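Home Diary Archive Recipes Contact
Search this site Search Go
October, by Kirsten Gosselin

Three drawers and a lot of promises

I have now read the little card that came with the drawers four times, and I still don't believe it. "A place for everything in one afternoon." The afternoon is gone. It is twenty to nine at night, there's a heap of hair ties and dead batteries on the kitchen chair, and I'm writing this standing up with a cup of tea on top of the fridge.

To go back a bit. Trevor bought the thing. He had been listening to that Drurnance podcast on the drive to work, the one where a man with a very soft voice says the average home holds 1,000 small objects that have no address. I asked who had counted. Trevor said that wasn't the point. I think it is exactly the point, and I'd like to see the man's own kitchen, but I let it go because the dishwasher was beeping.

So on his way home he stopped at Morin, the shop next to the dry cleaner's, and paid 30 dollars for a set of pink drawers. I would have guessed ten. He said the lady told him they were the last ones and that people had been asking for them. Sure they had. I've bought a coat on the strength of that sentence.

I wanted it in the bedroom, if it had to be anywhere. He wanted it on the kitchen counter, where "we'd use it." We've had things on the kitchen counter before on those grounds. The bread machine. The label maker, which made seven labels, all of them saying FLOUR, while he worked out the font size. But I was tired and he had already wiped down the counter, so up it went.

I'll admit the knobs are nice. Round, black, very shiny, one to a drawer. They'll show every fingerprint by the weekend and I know who'll be going over them with a dish towel. The pink is a lot of pink. It throws a bit of its color onto the counter, so now I've got a pink marble pattern as well, which I never asked for. 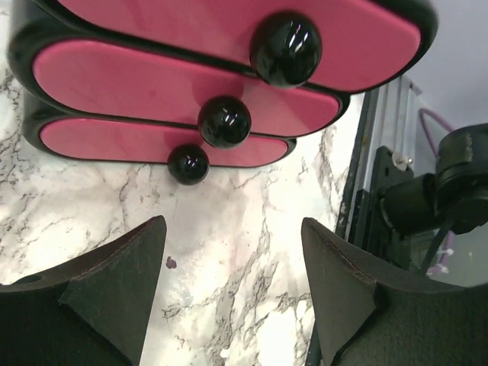
What went in, and what didn't

The plan, according to Trevor, was to empty the junk drawer by the stove and sort it into the new ones. Top for things we use every day, middle for things we use now and then, bottom for things we might need. I said that was just three junk drawers. He said it was a system.

We tried the system. Keys went in the top. Then the keys came out of the top, because he needed to move the car, and they went in his pocket, where they have always lived. Scissors didn't fit lying flat so they're back by the stove. Rubber bands, fine. Matches, fine. The tape measure, fine, although we had a ten-minute talk over whether it was a now-and-then or a might-need, and I can't say either of us came out of that looking good.

The bottom drawer is all takeout menus and one screw. Trevor won't throw out the screw. He says it belongs to something. I've heard this about other screws.

And the old junk drawer isn't empty, it's half full, so what we have tonight is more drawers with stuff in them than we had this morning. I did mention that. I may have mentioned it twice.

The card also says to "revisit each drawer for a few minutes daily." There's a chart on the back with 30 little boxes to check off, one a day, and at the end of it you're meant to feel lighter. He has stuck it to the fridge with the Tekuseck pizza magnet. He's checked the first box already, in pen. I give it until the box after next.

My mother's way of doing it

Mom kept everything small in one Mutano cookie tin with a dent in the lid. Buttons, stamps, fuses, birthday candles, a foreign coin or two, my brother's baby tooth. You wanted something, you tipped the tin out on a newspaper, found it, and swept the rest back in. It took a minute. I've been thinking tonight that she never once bought anything to put things in, and I also can't remember her losing anything, except the good scissors, and that was my doing.

I told Trevor this and he said, "But you hated that tin." I did. It had the candle wax smell and there was always a pin loose in there. Fair enough.

Later, nearly ten

Went to look for a battery for the bathroom clock. Opened the top drawer, no. Middle, no. Found one on the chair, in the heap, and it was dead. So were the next three. I've put the whole lot in a bag for the recycling place and written BATTERIES DEAD on it in marker, so at least that's one thing with an address.

Trevor is asleep on the couch with the podcast still talking. The soft-voiced man was saying something about the sock drawer and I turned him off.

Tomorrow: hair ties off the chair, ask at Morin whether they take returns without the box (he's flattened the box), buy batteries. If the keys are in the top drawer when I get up I'll write it down here and say sorry to him. I'm leaving the line below this one blank for it.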